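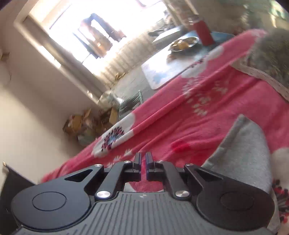 Bedroom over garage never warms up

goddale_mike
2019-02-03
House is 97 years old, the room over the garage was added later. Furnace runs fine but that room has one supply register and no return. Door shut at night, it gets stuffy and cold. Installer quoted me $478 for a booster fan in the duct. Worth it?

Lu
No. You can't push air into a closed room with nowhere for it to go. Cut the door an inch or put in a transfer grille.

ductwork228
Disagree. I put a Vona booster in a run like that and it helped a lot – door closed, same setup. Check the damper first though.

Engelbert Stöckli
Is the garage ceiling insulated? If the floor is cold, neither one will fix it.

goddale_mike
Damper is open. No idea about the ceiling. For now it's extra layers.
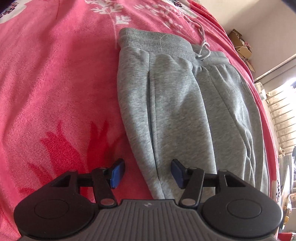 Sweatpants and the pink blanket

Lu
Try it with the door open for 3 nights. Costs nothing.

ductwork228
Fine, but he wants the door shut. A grille lets noise through too.

goddale_mike
Will do the door test first, then pull a piece of drywall in the garage and look.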